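Reading time: 5 minutes

February 13, 2026

Slept badly, got in before the heating, and spent the first hour of the day reading a log file with my coat on. The log says the planner rejected 1,201 grasp candidates overnight and kept 2. I would like to know what was so special about those two. I opened them in the viewer and one had the hand coming up through the rack from underneath, like a shark. So, one.

Bogdan's theory is that my collision margins are too fat. Bogdan's theory is always that something of mine is too fat. He wrote the original margins in Gandirura before it had a name, and he looks at my edits the way people look at an extension built onto their childhood home. I put the margins back where he had them and reran it, and of course the number of survivors went up to something a person could work with. I told him the result was "mixed."

Then on to the real arm, because simulation has never once been rude to me about lighting. Yhon had the pregrasp pose dialed in already: fingers together, thumb well out of the way, glove on. The glove makes the hand look like it's going skiing. It also means that the hand model in the planner, which is bare metal, is a good deal thinner than the hand we own. I have had a ticket open on this since September. The ticket is assigned to me.

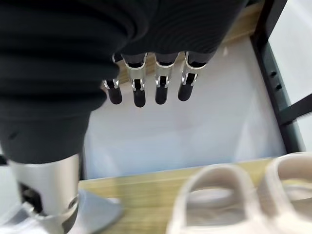

Pregrasp, thumb out, waiting on me.

So the morning was spent inflating the mesh. Skyrme has a tool for it that takes one number and applies it everywhere, fingertips included, which gives you a hand with fingers like bread rolls. I wanted the palm and the back fat and the tips left alone. Wrote a little script to do it per link, named it puffer.py, and was pleased with myself until I found that the per link option exists in the tool and is described in the manual under "Other."

Lunch at the desk. Soup.

Afternoon was perception. The segmenter is trained mostly on boxes and bottles, things with the decency to be convex. Give it something that is largely a hole with a rim around it and it fills the hole in. It reported one of the loops as a solid lump today, with 5 percent uncertainty, and the planner very sensibly suggested pinching it across the middle, where there is only air. Hanna says it's a labeling problem. She pulled up the masks and the openings had been painted over in most of them, nice and neat, by someone in a hurry. I checked the initials on the batch. I have decided not to bring up the initials on the batch. 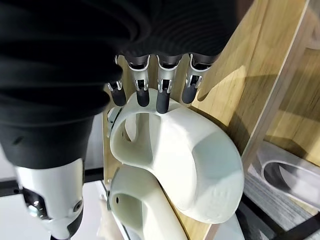 Notebook 4, p. 62

We patched it for now by throwing out any mask pixel where the depth disagrees with the rim by more than a threshold. It's a hack. It's a hack with a config entry and a comment, so it will probably outlive all of us. With the patch on, the planner finally started proposing the thing a toddler would do, a fingertip or two into the opening and the thumb on the outside. I watched the proposals come up on the screen one after another, all reasonable, and felt something close to affection.

Mieczysław came by to ask whether the controller rate could go up to 800 hertz "for the demo." I asked which demo. He said Brollon might visit. I asked when. He said might. I said the controller rate is fine where it is and the thing that's slow is me, and he wrote that down, which I didn't love.

Late in the day we moved to the slipper, which Ankit picked and which I voted against. A slide has a strap, the strap has an underside, and the underside is where the depth camera goes to make things up. The approach vector is what kills us. If the planner comes in from the toe it reads the strap as a wall, and if it comes in from the heel it wants to go on and on into the shoe like it's looking for a coin.

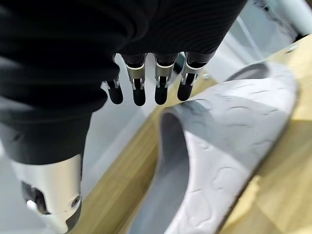 I've asked for a via point straight over the strap and a slower last stretch, with contact decided by finger current and the camera told to mind its own business. Tukance ships a contact detector that does this, and the docs are two paragraphs and a graph with no axis labels. Ankit thinks he can guess the axes. I've seen Ankit guess a lunch order.

Left the threshold tuning for tomorrow. Must remember to commit puffer.py somewhere before someone deletes it, or else delete it myself and save face. Also close the September ticket. Also buy soup.

Recent entries
The planner and I are not speaking
Calibration board, where are you
Frames, and which way is up in them
Hanna's list of forbidden variable names

Last updated: the same evening, to fix a typo in "hertz"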